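Sim arm stalls – notes for whoever opens the bench next

Quick one, before I forget. The rack job on the Nason sim went wrong again in March and I lost an evening to it. Ladder rack, two gray rails, orange-brown rungs. Arm comes in low, catches something, fault 506, everything stops. Same thing Jamila Samarakoon had on the Tuslow bench.

What to check, in this order:

- Collision shapes on the rungs. Ours were fatter than the drawn ones by 3 mm. Arm was hitting air, basically.
- Rung ends. They stick out past the left rail – easy to forget when you set the approach path.
- Speed. Drop it to 30 percent near the rack. Slow is fine.
- Lights. Too dark and you wont see a near miss till it faults. Add a lamp.

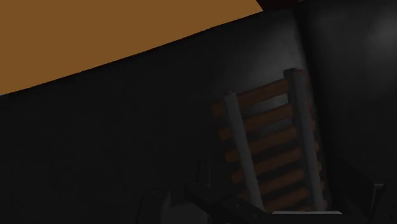
*Gripper down low by the bottom rung, lights not turned up.*

Don't just clear 506 and hit run. I did. Second time it drove the finger straight through a rail, and on a real arm thats a bent finger or worse. Back off by hand first, 12 cm or so, then clear.

Gisela Arancibia moves the home pose up instead. Works too, cycle gets longer.

If you go over to the real one after: stop button in reach, hands out of the rack, no teaching with the gaurd open. Kourosh got a pinched thumb that way. Small pinch, big fuss.

Save the old path before you edit. Mine's gone.

Still open – the fault log cuts off the joint number. Thaddeus is asking Sandhu about it.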